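Stop blaming the operator, look at the pads

May 10, 2026

I look after a pair of hand-held grippers, the sort you squeeze with a trigger while you fold clothes so that a robot can learn from it later. Two black jaws, blue pads, a handful of screws. They're not glamorous. And I've got a bit of a bee in my bonnet about how people maintain them (or don't), so bear with me.

When the recordings start looking sloppy, the first thing everybody does is blame the person holding the handles. They're tired, they're rushing, give them another training session! I did it too. Back in November we had a bad patch with knitwear, sleeves sliding out of the jaws over and over, and I spent two days coaching people on their grip. Then I took the pads off for a clean and found them shiny as a spoon. I felt like a bit of a goose.

Our pair came from Naditz, and the Naditz booklet says to change pads when they are "visibly worn". I think that's rubbish advice. By the time you can see it from a chair you've already recorded a pile of stuff you'll be throwing out. We binned 2647 clips after that November mess, and I still get cranky thinking about it. My rule now is 12 hours of squeezing and they come off, worn or not, and the old ones go in a jar for jobs where grip hardly matters, like pushing boxes around.

The screws deserve the same fuss. A jaw joint that's a touch loose still opens and closes nicely on the bench, so it passes the bench check every time, and then it wanders the moment there's a bit of weight in it. Do them up too tight, though, and the trigger goes stiff and your fingers know all about it by lunch. I go tight, then back a hair, then squeeze it 15 times and see how it feels. My colleagues at Edet think this is superstition and want a torque number. Fine, get a torque number, but squeeze it as well.

What bugs me most is testing on easy things. The Fultness checklist we inherited has you pick up a foam block, and any old gripper can pick up a foam block. Ribbed knit on a printed cloth is a much better test, as it stretches, it bunches, and the rolled edges love to slip. If I'm setting up a pair, that's what goes on the table, and I have a go with both hands before anyone else gets near it.

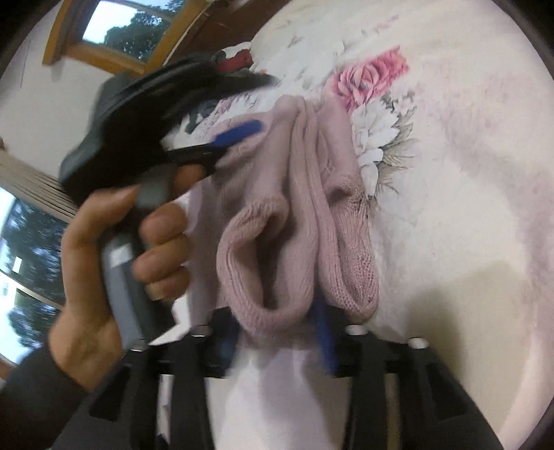
What I'd change at Melon

Melon is our shared rig room, and the tool drawer there is a disgrace. I'd put spare pads and the right driver in a tub beside each pair, and a scrap of paper for the hours. Cheap as chips. Then let whoever is using the grippers swap the pads themselves, without asking me first.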